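Search this site Enter a word Go

Print this page | E-mail this page to a friend

Can a Robot Learn by Copying You?

By Josée McIntyre
2024-07-07

You may have heard that robots can learn things now. People say it on TV all the time. A robot learns to fold a shirt, or a robot learns to cook. It sounds as if the robot goes to school, does its homework and comes home smarter.

I don't quite believe it, and I think you should be careful about believing it too. So I went to see the robot club at Charbonneau School, where the kids have been trying to teach a robot arm to pick up soft things. They call the arm Bukberg. It has one joint that squeaks.

The kids don't type in a list of moves for Bukberg. They pick things up themselves, using grippers they hold in their hands. A gripper is a tool with two stiff fingers that open and close. A camera on the tool records what happens, and each recording is called a demo, short for demonstration. Later, a computer looks through all the demos and hunts for patterns. Where was the soft thing? Which way did the fingers move? When did they close?

The club started in February. By the time I visited they had 3,881 demos, and that is a LOT of picking up.
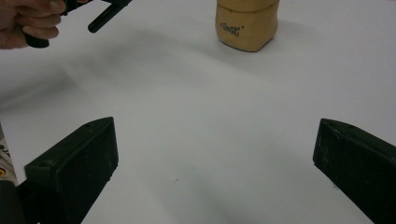

Two hand-held grippers at the table, with a soft-looking tan block standing at the far side.

Now for the part that bothers me. Of those 3,881 demos, the club had to throw out 1,947. In some, the block got dropped. In others, a sleeve covered the camera. A few were just somebody goofing off. The computer can't tell a good demo from a silly one unless a person sorts them first. If you leave the silly ones in, it will copy those too.

Think about how you learned to pick up a cup. You did have to practice when you were a baby. But once you could pick up a blue cup, you didn't need hundreds of new lessons for a red one.

Bukberg does. The club gave it a test while I was there. They put a block on the table in a spot the arm knew well and let it try 40 times. It got the block 33 times and missed 7. Pretty good! Then one girl slid the block over near the corner, and Bukberg reached for the old spot and closed its fingers on air. It did this again and again. It never looked puzzled, because it doesn't get puzzled.

So is that learning? The kids argued about it for most of snack time. One boy said yes, because the arm got better after more demos. Another said it was more like tracing a picture — you can trace a horse perfectly and still not know how to draw one. I'm with the second boy, mostly. The first one had a point, though, and I haven't worked out a good answer to him yet.

In the fall the club is taking Bukberg to the Lososano Robot Day, where teams get a new object they have never seen before. I want to see that before I change my mind.

Try it yourself: Ask a friend to close their eyes and pick up a sock from the floor using kitchen tongs. You may only give directions like "left," "down" and "squeeze." Now move the sock and use exactly the same directions. What happens?

Words to know
Gripper: a tool or robot hand that grabs things.
Demo: one recording of a person doing a job.
Pattern: something that happens the same way many times.

Print this page | E-mail this page to a friend

More to read
Why Do Robot Vacuums Get Stuck?
The Stivemetti Bridge Contest: Whose Spaghetti Held?
What Is a Sensor, Anyway?
Do Robots Need Faces?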